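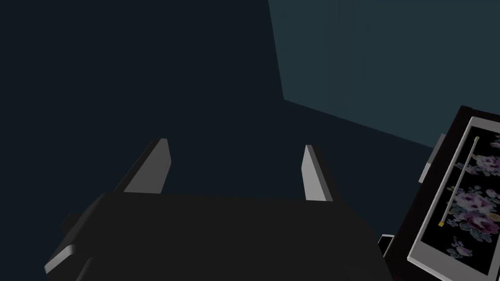 Neues aus der Schreibwerkstatt: Einsendungen für die Anthologie

Bis zum Einsendeschluss sind 34 Texte für die neue Anthologie eingegangen. Der kürzeste hat zwei Seiten, der längste musste leider zurückgehen, weil er die Grenze von 60 Seiten überschritt. Alle anderen werden jetzt gelesen. Wer bis Ende des Monats keine Nachricht hat, meldet sich bitte per E-Mail, die Spamordner haben im letzten Jahr einiges verschluckt.

Gelesen wird wieder ohne Namen. Bei einigen Manuskripten stand der Name trotz der Hinweise in der Kopfzeile. Wir haben ihn entfernt, bevor die Texte weitergegeben wurden. Bitte beim nächsten Mal selbst darauf achten — auch in den Dateieigenschaften steht er oft noch.

Ausgewählt werden neun Erzählungen. Der Band erscheint im September bei Norholm, Umfang und Format bleiben wie beim Vorgänger. Jeder Autor bekommt zwei Belegexemplare, weitere gibt es mit Rabatt direkt beim Verlag. Ein Honorar können wir auch diesmal nicht zahlen.

Zum Überarbeiten

Viele haben nach der letzten Rundmail gefragt, wie weit ein Text nach der Zusage noch verändert werden darf. Kürzen geht immer. Neue Figuren oder ein anderer Schluss gehen nur nach Rücksprache. Die Druckfahnen sind ausschließlich für Satzfehler da. Beim letzten Band kamen Fahnen mit ganzen neuen Absätzen zurück, und der Umbruch musste zweimal gemacht werden.

Wörtliche Rede bitte einheitlich in deutschen Anführungszeichen, Gedanken ohne. Kapitelüberschriften nicht in Großbuchstaben. Szenenwechsel mit einer Leerzeile, ohne Sternchen.

Termine

Die nächste Textbesprechung findet am 13. April 2011 im Café Moko statt, Beginn 19 Uhr, im hinteren Raum. Besprochen werden der Romananfang »Flument« und zwei Kurzgeschichten. Die Texte liegen im Mitgliederbereich und sollten vorher gelesen sein, vorgelesen wird nur die erste Seite.

Die Buchhandlung Partanen stellt uns wieder ein Regal für Veröffentlichungen von Mitgliedern zur Verfügung. Pro Titel können drei Exemplare abgegeben werden, bitte mit Lieferschein. Abgerechnet wird halbjährlich.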